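Questions we hear a lot about custom printed tote bags and drinkware

What do you actually print on?
Cotton and canvas totes, tea towels, aprons, ceramic mugs, tumblers and a growing shelf of teaware. Totes are still our first love (we started with one screen and one color in the back of a frame shop on Munico Street) and they make up most of what leaves the building.

What is the smallest order you take?
70 pieces for totes and towels, one design, any mix of our stock bag colors. Mugs start at 160 because the kiln is packed by the tray and a half-full firing costs the same as a full one. If you need fewer than that, ask anyway! We sometimes have room to add a short run behind a bigger one in the same ink.

What kind of artwork should I send?
Vector files are best: AI, EPS or a PDF with the fonts turned to outlines. A big clean PNG is fine for photos. Please don't paste your logo into a word processing file, it gets squeezed on the way in and we have to ask you for it again. Black and white art can be lovely, by the way. One of the best-looking totes we did last year was a single-color line drawing for the Jernby garden club.

Can you match my brand color?
Yes, on totes and towels, and we enjoy doing it. Send us the ink number if you have one. If all you have is a printed card, mail it to us, since a color on your screen and a color on ours are two different things. Ceramic inks shift in the firing, so on mugs we match to the nearest of our 8 kiln colors.

My logo is light gray. Will it show up?
It depends on the bag. Pale gray on natural canvas nearly vanishes from across a room. On navy, forest or black it looks crisp and very grown-up. We'll send you a proof on both if you can't decide.

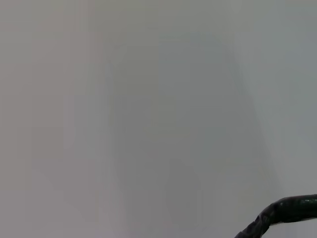 Nic Giolla wrote in to say that the gray went one shade darker on their natural totes after the second proof, and that it was the right call: "People at the fair could read our name from the next booth, and we would never have picked it off the chart."

We loved that note. Proofs are free for the first two rounds, so use them!

How big can the print be?
On the standard tote, up to 11 inches wide and 12 tall. On the large market bag we can go wider, but keep in mind that a bag bulges when it's full, and a logo that runs close to the side seams will wrap out of sight. A bit of empty canvas around the art does wonders.

Do you print on both sides?
Yes. The second side is charged as a second print, with no extra setup if it's the same design.

Can you put a logo on teaware?
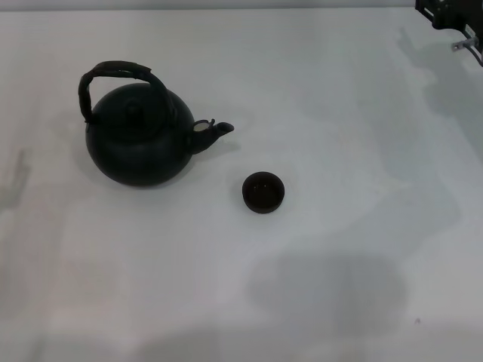 Teaware orders have really taken off with us, mostly from hotels and small offices who want a gift that stays out on the counter. Shape decides nearly everything. Straight sides are easy, and a gentle curve is fine with a small mark. A wide, rounded body like the one on the black teapot here is a harder surface, so we would keep the logo small and put it on the side facing the guest, away from the spout. Dark finishes want a light ink - white or cream, usually. For a small cup we suggest initials or a simple symbol instead of a full name.

How long does it take?
Ten working days from the proof you approve for totes, fifteen for anything fired. October is our busiest month by a mile, with everyone getting ready for the holidays. Order by 24th July if you want the early-season price on totes.

Do you give a price break on bigger runs?
We do. The first one comes at 255 pieces, and it applies across colors as long as the artwork stays the same.

Can I see a sample first?
Please do! The Rudirer sample box has two totes, a towel and a printed mug, and we take the cost off your first order.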